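3.2 What families put in, and what papers cut

I went into the Drindmont notices expecting the length to be the story, and it sort of is. We had 200 death notices from the Udlow papers, and 57 of them ran past the 800-character limit before an editor got at them. What went first was nearly always the work history – the years at the mill, the union local, the curling club – while the list of grandchildren stayed whole. I found that a bit sad, to be frank, but the families we wrote to mostly didn't mind!
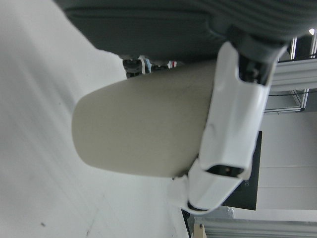
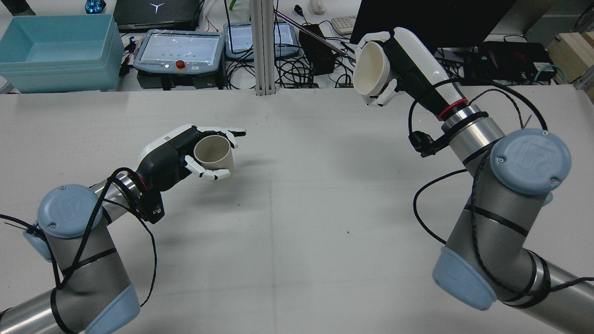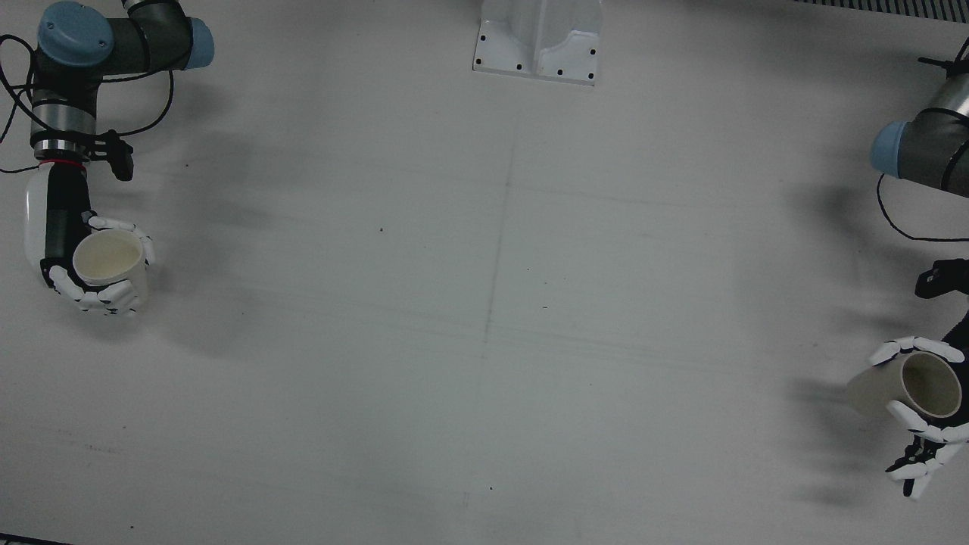

Figure 8. A cylindrical object held (first picture) and white cups held in robotic hands (second and third).

3.3 Nicknames and the order of survivors

Nicknames were trickier. Belleo style puts them in quotation marks, Brekke style drops them unless the family insists, and I coded both as present if they showed up anywhere in the draft. Survivors came spouse first, then children by age, with neighbours and pets (yes, pets) at the end. August notices were shorter, and I don't have a good explanation for that yet.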